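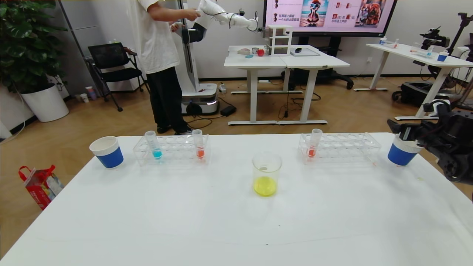
Clear racks, coloured liquid and two paper cups: most of what a beginner's bench needs.

The test tube rack is the least glamorous thing in a science room. It gets bought once, chipped, rinsed, stacked under the sink and forgotten until the day a class needs it. Roy Haworth has spent much of the past decade thinking about them anyway.

Haworth ran the prep room at a secondary school in Britthorpe until he retired, and he now puts together colour-mixing sets for primary classrooms. Each set holds a clear rack, a handful of tubes, one beaker and enough food colouring to get through a term. He sells them under the name Rarport, from a rented unit on Lambert Street, for $47 each. Last year he sent out 990 of them.

"Teachers want something they can put on a table and start," he says. "If there's a manual, it stays in the box."

The first version used wooden racks. They looked good and cost very little, but children couldn't see the bottoms of the tubes, and the bottom is where a small amount of liquid sits. A six-year-old with a few drops of blue would pull the tube out to check it was still there, and a fair share of those tubes ended up on the floor. Haworth switched to clear racks and the lifting mostly stopped.

The change was not cheap. He paid $2175 for a second-hand cutter and spent most of May learning to use it. The early racks had holes a touch too wide, so the tubes leaned. He kept one on the windowsill for pens.

Spacing came next. A full rack looks impressive in a catalogue, but he advises classes to leave most of the holes empty. Two tubes, well apart, give small hands room to get around one without knocking the other. It also makes the colours easier to talk about. Blue at one end and orange at the other can be told apart from the back of the room. 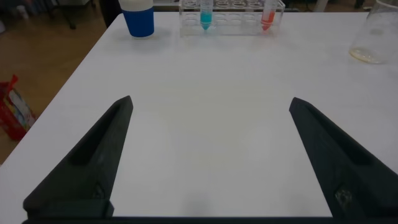 Cups are another matter on which he has firm views. Every set needs somewhere to tip the leftovers, and he has tried jam jars, yogurt tubs and proper waste beakers. He came back to the ordinary paper cup. It weighs nothing, it costs next to nothing, and when it goes over at the end of the lesson it doesn't break. His advice is to put one at each end of the table so children aren't reaching across each other. It should also be a colour they can be sent to by name. "Tip it in the blue cup" is an instruction that works with a whole class talking.

The beaker goes in the middle. That is where the mixing happens, and most lessons start with yellow in it, kept shallow. Yellow is the weakest of the colours and will show anything added to it. A little blue takes it to green almost at once. Orange-red pushes it toward a deep amber. Start with the blue and work the other way, and a class can pour in a great deal of yellow before anyone agrees that something has changed.

Jill Oster's name would be on this page if the sets had stayed with the supplier that first stocked them, but that arrangement ended early, and Haworth now handles orders himself. He packs in the mornings and answers email after lunch. The questions are nearly all about stains. Food colouring comes off a sealed white tabletop with a damp cloth if it is wiped up promptly. It does not come out of a school jumper, or at least not on the first wash, and he recommends old shirts worn backwards.

White tables are worth the trouble, in his view. Colour looks cleaner over white, and a spill shows up straight away. Where a school has only dark or wood-grain desks, he suggests a sheet of plain paper under the rack. Some teachers tape it down and let the drips become a record of the lesson.
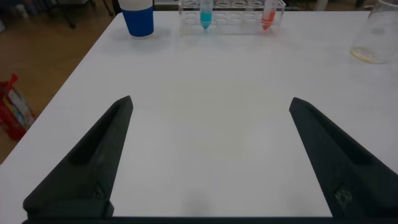

Tubes with a tapered bottom suit small quantities. A few millilitres will fill the cone and read as a solid block of colour, where the same amount in a round-bottomed tube makes a pale puddle. They won't stand up on their own, though, so the rack has to be out on the table before any tube is filled. Haworth prints that on the inside of the lid in large type.

The current set comes with 3 colours, and he has been asked many times to add more. Purple is the usual request. He has so far declined, on the grounds that making purple is one of the better lessons in the box and he would be giving away the answer.

His own bench at the unit is set up much as a classroom table would be. He tries out each new batch of colouring there before it is packed, holding a tube up to the window and then against white paper. A batch of yellow that arrived this autumn was too green and went back.

He is working on a shorter rack for kindergarten tables, with fewer holes and a wider foot. Samples are with two schools in Britthorpe, and the first has already asked whether it can keep them.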